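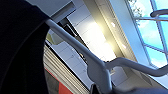
*Wrist camera view: gray rail, ceiling light, window beyond.*

# Put the furniture in the capital request

The Heltow garment-handling cell went over its equipment budget by 3,059 dollars last year. The arm was on budget. So were the gripper and the controller. The overrun came entirely from items that the original request had grouped under "miscellaneous, room": a wardrobe, hangers, clothing, window shades, and the labor to put the wardrobe together twice.

My position is that a manipulation project should budget for the work before it budgets for the robot, and that purchasing forms which start with the arm lead to bad purchases. I hold this view after three request cycles, two of which I wrote badly.

The usual order is as follows. A team settles on an arm, in our case a Zustetti, and gets a quote. The quote takes up most of the request, so most of the review is spent on it. Reach, payload and repeatability are compared across vendors to the second decimal place. The camera is a line below that. The objects the arm will handle are a lump sum at the bottom, and the lump sum is whatever is left under the approval threshold. Ours was 600 dollars.

Hanging clothes is a poor fit for that order. Payload is almost irrelevant: any arm we considered can lift a sweatshirt. What decides whether the cell is useful is the clearance between a hook and a rail, the depth of the cabinet, the stiffness of the hanger, and how far a door swings into the arm's working volume. All of these are properties of furniture. In our request they were described by the single word "closet."

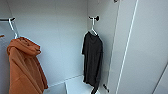 *Orange hoodie on the rail at left, black shirt on the fitting at the inner side panel.*

Two hanging points in one cabinet are two different tasks. The rail lets a hook go over the top at any position along its length. A short bracket on a side panel has one position, and the garment ends up close to the panel. An arm with ample reach can still have no approach path to it that keeps the wrist clear of an open door. We learned the door dimension after delivery. It was printed in the catalog and would have taken a minute to check against the arm drawing, had anyone been assigned to check it.

The wardrobe also came apart once and went back together with the hardware moved. Assembly labor was billed by Krishnan, our fixture contractor, at the same rate as machine work. I have no complaint about the rate. The request had no line for it at any rate.

Cameras deserve their own paragraph. The Naseo unit we put at the wrist was chosen on resolution and frame rate. Neither has limited us so far. Light has. A wrist camera points wherever the wrist points, and over a normal cycle that includes the ceiling fixtures and the windows. A room that looks evenly lit to a person standing at the door can hand the camera a blown-out patch and a near-black one at the same moment. Shades and diffusers cost less than a better sensor and can be ordered the same week. They were left out of the request on the grounds that they belonged to the building. The building's budget disagreed, and the argument took longer than the installation.

White furniture makes this worse. So do white hangers against it. I would now specify hanger color on the form, with a quantity, and I would order a second color for comparison. Dark cloth needs the same attention.
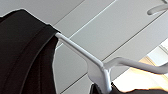 At close range a black garment takes up a large share of the view and gives back little detail beyond its folds, and a pale hanger arm on a pale panel offers only a highlight and a soft shadow to work with. Neither condition is exotic. Closets are full of both. If the request had included a clothing list, someone would have had to write down which colors and fabrics were to be handled, and the camera line could then have been reviewed against something.

The objection I hear most often is that reviewers will not read a request with 41 lines in it. The revised Heltow request does have 41 lines. It was read. Two lines were questioned, both of them correctly, and one was removed. The review took one meeting, as the short version had.

A second objection is that furniture and clothing are consumables and have no place in a capital request. This is an accounting rule, and I don't propose to break it. The consumables can sit on a separate sheet, funded from a separate account, provided that the two sheets are approved together. Approving the arm in November and the wardrobe whenever money appears gives you an arm and an empty floor.

The third objection is stronger. Tasks change. A cell planned closely around one cabinet may be asked to handle a different one within a year, and the care spent on door clearances is then lost. I accept that. My answer is a reserve, stated as such, sized to replace the furniture once. For our cell that is roughly 3,000 dollars. It is close to last year's overrun, and it would have been easier to defend before the fact.

For the next cycle I have asked that the form be reordered: handled objects first, then furniture, light, camera, gripper and arm. The arm stays the largest number on the page, and each line above it constrains which arm can be chosen. The request is with purchasing, along with the door drawing.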